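Rillalitz Opens Parts Kitting and Packing Room for Small Manufacturers

Tuesday, March 28, 2023 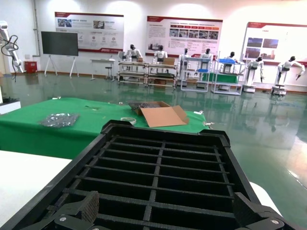 Small parts service moves out of pilot stage

Rillalitz, a contract packing company, today opened its kitting and packing room to outside customers. The room handles small parts that arrive in bulk bags and cartons and leave as counted sets, ready for an assembly bench or a store shelf. Orders can be placed starting today.

The company ran a pilot in the same room through February. During that month it packed 1,722 kits for two customers, Cerlow and Clerinent. Both have signed on for the rest of the year.

Cerlow makes repair sets for garden pumps. Clerinent sells replacement hardware for office furniture. Before the pilot, each company sorted and bagged its own parts between production jobs, and kits often waited on whoever was free to finish them.

How the work is done

Parts come in from the customer or straight from the customer's supplier. Bags and boxes are checked against the packing list before anything is opened. If a bag has no label, it is set aside and the customer gets a call the same day.

Sorting is done with black grid trays. Each tray is divided by thin raised ribs into rows of rectangular cells. One cell holds the parts for one kit, or one type of part when a customer wants the stock laid out by size. The trays have a raised rim, and the parts stay put when a tray is moved from one table to another.

The main unpacking table is covered with a bright green cloth. Bags and open cartons go on the cloth, and tape is kept within reach of the cartons. Staff in the pilot asked for the cloth in the second week. Small dark parts had been rolling on the bare tabletop, and several hours went to looking for screws on the floor. The cloth is shaken out over a bin at the end of each job and any parts found are returned to that job's count.

When a tray is full, a second person checks it before the kits are bagged. The check is done by eye, cell by cell, with a sample kit next to the tray. After that the kits are bagged, labeled and boxed. Cartons are closed with tape only after the count sheet has been signed.

The room

The packing room is on the ground floor of the Rillalitz building. It has a glossy green epoxy floor, which was put down before the pilot began. A fallen part is easier to find on it than on the old bare concrete, and the floor can be swept clean in a few minutes between jobs. Posters are up in the room, and there is a large black display screen on a white stand near the back wall. The screen can be moved to wherever a job is being set up.

Tables are kept apart so that two jobs are never laid out on one surface. A small white table and a stool at the back of the room are available for paperwork or for a customer who wants to sit in on a first run. Rillalitz encourages customers to attend the first run of any new kit. During the pilot, most questions about part direction, bag size and label position were settled that way in under an hour.

Empty cartons in good condition are kept and used again for outgoing orders unless the customer asks for new ones. Bags that are torn or badly creased are recycled.

The Tam kit list

Along with the room, Rillalitz is introducing a printed kit list called Tam. It is a single sheet that travels with each job from the time the cartons are opened to the time they are closed again. The sheet lists every part in the kit, the number needed, the cell where it goes and the order in which parts should be bagged. It has space for notes about short counts and substitutions.

A copy of the Tam sheet goes back to the customer with the finished kits. Customers who already use their own list may keep it, as long as it shows the same information. Blank sheets are free and can be requested by mail or picked up at the front desk.

The sheet was changed several times during the pilot. The first version had the part numbers in the last column, and people kept reading across to the wrong line. Part numbers are now in the first column, with a wider space between rows. A line for the carton number was added at the request of Clerinent.

Orders and pricing

The smallest order is 509 kits of one type. Kits may hold parts of different sizes, provided that the largest part fits in a single tray cell. Parts that are too large for the trays can be packed by hand at a separate rate.

Most orders will be finished within 3 working days after all of the parts have arrived. Orders with missing parts are held on a shelf and restarted when the rest of the delivery comes in. There is no charge for holding an order during the first month.

Pricing is by the kit and depends on the number of parts and the type of bag. A setup fee applies to the first run of each new kit and is not charged on repeat orders. Rillalitz will provide a written quote after it has received one complete sample kit and a parts list.

The company does not accept food, liquids, batteries or sharp blades. Greased parts are accepted if they arrive in sealed bags and are listed as greased on the delivery paperwork.

Preparing a first delivery

Customers are asked to do the following before sending parts:

- Put one type of part in each bag.
- Write the part number and count on every bag.
- Include one finished kit as a sample.
- Pack heavy parts at the bottom of the carton.
- Put the packing list in the first carton, on top.
- Send a few spare parts of each type, to replace any that are damaged.

Leftover parts are returned with the finished order in a marked bag. Parts that arrive bent or broken are returned separately and are noted on the kit list.

Visits

Current and possible customers may visit the packing room by appointment on weekday afternoons. Visits last up to an hour and include time at the tables. Visitors should wear closed shoes and leave bags at the front desk. Please do not move trays or cartons while a job is laid out.

Photos of customer parts may be taken only with that customer's permission. Rillalitz will clear or cover other jobs before a visit when asked to do so ahead of time.

About Rillalitz

Rillalitz provides packing, labeling and light assembly for small manufacturers. Its services include parts kitting, carton packing, relabeling and returns sorting. The company works with customers that make or sell hardware, repair parts and household goods.

Media and customer contact

Questions about the packing room, the Tam kit list or quotes may be sent to the Rillalitz customer office. Sample kits should be addressed to the customer office and marked "Sample" on the outside of the carton. Replies are sent within one business day.

2 comments

Get company news by email. Enter your address to sign up for our newsletter. You can unsubscribe at any time.

We use cookies to remember your settings and to count visits to this page. Accept | Manage settings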